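Lorraine Hebden repariert seit 34 Jahren Akkordeons, die letzten fünf davon in Henditz. Gelernt hat sie bei der Firma Boateng, „damals noch mit zwei Gesellen und einem Ofen für das Wachs“.

Die meisten Instrumente kommen mit undichtem Balg zu ihr. „Die Leute sagen, es klingt müde. Dann höre ich erst mal nur auf die Luft“, sagt sie.

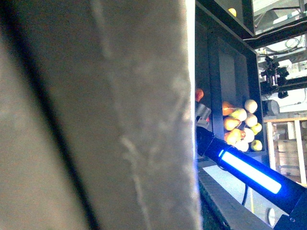
Stimmen will Hebden nur am Vormittag, wenn die Straße noch ruhig ist. Später räumt sie auf oder schreibt Rechnungen. Auch das Licht ist ihr wichtig – so hell, wie es oben rechts durch die Fenster fällt, mag sie es beim Prüfen der Stimmplatten. „Bei Lampenlicht übersehe ich den Rost.“

Im November nimmt sie wieder Aufträge an.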